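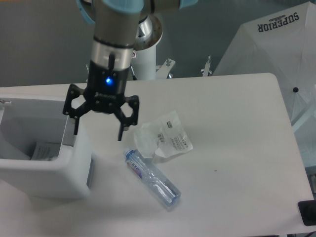
Istix Teleoperation Group, Callville – team blog

2020-12-14

So I've been on teleop for two weeks now and my left shoulder is a mess! I thought I'd be good at this because I grew up on video games. Nope. The first afternoon I spent most of my time opening and closing the gripper over a patch of bare table, trying to work out how far down the fingertips were. Depth is the hard part. You think you're right on top of the bottle and you're still a good two inches up.

The job we're on at the moment is the tidy-up task: wrapper and water bottle on the white table, white bin on the left, and you drive the arm by hand from the other side of the room until everything that should be in the bin is in the bin. Each go gets recorded as one demo, and the model learns from the whole pile. We want 1000 good ones by the end of December. As of this morning we have 806, and 205 of those are mine (I checked twice, I was pretty proud).

The bottle I like. It has a nice blue cap, it's lying on its side, and if you turn the wrist so the fingers close across the middle you're fine. If you come in lined up with it you just shove it along the table, and then you've got to decide whether to chase it or call it a bad take. I chase it. My lead at Punard, where I did a bit of this last year, would've had me stop and start over every time, but the folks here like having some recoveries in the set, and I think they're right.

The wrapper is another story. It's clear plastic on a white table, so on my screen I'm mostly steering by the two little printed labels. I go for a wrinkle that sticks up, close slowly, and lift a tiny bit before I swing left – if I rush it, it slides right out. I've thrown away 171 takes so far and I'd bet most of those were wrapper.

Things I wish I'd done from day one: rest your elbow on something. Open the fingers wide before you go down, way before. And stop for a breath over the bin, because if you let go while you're still moving, the model learns to do that too.

Next up is the Grabowska set, which is all cloth. I'm buying a better chair first.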